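Keeping your web novel notebooks in order
3 min read

If you write long serials the way I do, a chapter a night with the kettle on, you'll know how quickly the paper piles up. My own story, Stasness, began as one thin notebook and is now eight fat ones, and for a while I couldn't have told you which of them had the cat's real name in it!

Start by numbering the spines. I use plain white stickers and a soft pencil, so a volume can be renumbered when a side story swells up and needs a book of its own (mine always do). Leave the first four pages blank for a list of characters, places and spells – you'll be glad of the room by chapter 100.

Ink smudges are best left alone until they've dried right through. Then a clean white rubber, used gently, lifts most of the grey. Wipe kitchen tables down before you write on them, too, as butter and fountain pens don't get along.
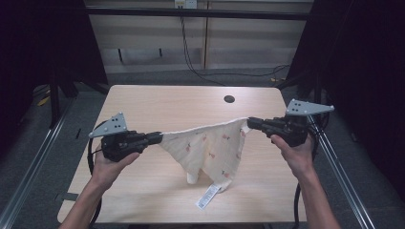

Storing the finished ones

Stand them upright in a shoebox, away from the radiator, with a slip of card between each. Some 200 loose pages of my Hiltport chapters went wavy one October from sitting on a damp windowsill, and I had to press them under the big atlas for a fortnight. They're readable, just about, though the duel with the warlock still has a crinkle through it.

Contact | © Iden Home Notes | Back to top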